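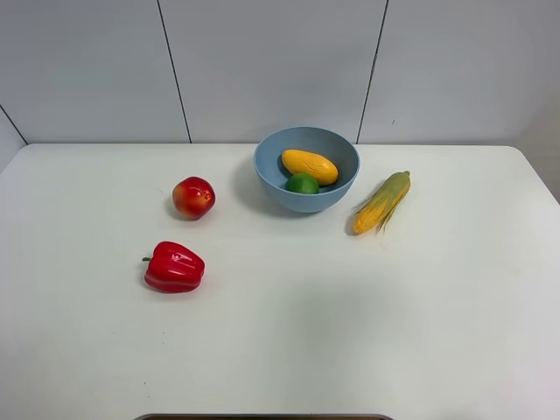
Produce and a blue bowl on a white tabletop.

Brosico's Saturday-style produce swap is back, and this year it has a roof

15 May 2019

BROSICO -- If you have ever planted one zucchini too many, or come home from vacation to find your lettuce had gone on without you, the neighbors over on Loro Street would like a word. The produce swap that ran out of the back of a station wagon for most of last summer has moved indoors, into the old Guillot hardware store, and it opened its doors this week to a crowd that filled the sidewalk well before the first box was set down.

The idea is as simple as it was last year. You bring what you grew and have too much of, you set it out, and you go home with something somebody else grew. No money changes hands, and there is no weighing or keeping score. If you have nothing to bring yet -- and in the middle of May a good many gardens have little to show besides radishes and rhubarb -- you are asked to come anyway and take a bunch of something.

"People get shy about it," said Sérgio Carvalho, who started the swap with his own surplus of collard greens and is still the person most likely to press a bag of them on you. "They say, 'Oh, I only have four onions.' Well, four onions is supper. Bring the four onions!"

Carvalho moved to town nine years ago and gardens on a corner lot behind the bakery, where the soil, he will tell you at some length, was mostly brick when he got it. He spent the first two springs hauling out rubble in a wheelbarrow he still uses, and he credits the rest to leaf mold and patience.

The Guillot building has stood empty since the hardware store closed, and a lot of people who came in this week seemed to want a look at the place as much as a head of lettuce. The long counter is still there, and so are the wooden drawers along the back with the screw sizes written on the fronts. One woman found the drawer where her father used to buy his hinges and stood beside it for a good while, telling anyone who stopped about the porch he built with them.

Aurélien Bodin, who owns the building now, has let the swap have the front room through the end of October. He asked for no rent, though he did ask that the floor be swept, and he was seen sweeping it himself before opening time. He has plans for the upstairs that he was not ready to talk about, but he said he was glad to have the lights on again downstairs. "My wife says I bought a very large closet," he said. "So it is nice to see it with people in it."

Getting the room ready took most of the spring. Work began in March with the front windows, two of which had to be replaced, and went on to the wiring and a new sink for rinsing greens. A raffle and a pancake supper raised $1000 toward the repairs, and Bustex, the awning company out on the county road, put up a new green canopy over the door at cost. There is still a bit owed on the sink, and a coffee can by the register will take care of that in time.

Anyone who signed up for the swap's mailing list last year is still on it. The list stood at 109 names when the doors opened, and a second sheet had to be taped to the bottom of the first before noon.

Seedlings are welcome too, as long as they are labeled. Carvalho was firm on this point, having taken home what he was told was a bell pepper last June and raised it with great care into a very hot one. Jams, pickles and other canned goods can't be accepted for now, but eggs can, so long as they come in a clean carton with the date on it.

A seed-starting talk is planned for later in the season, along with an evening on tomato blight, and there has been some talk of a pie table once the berries come in.

The swap is open 3 to 6 p.m. on the first and third weekends of each month. Parking is behind the building, off the alley, and the side door has a ramp. Please bring your own bags.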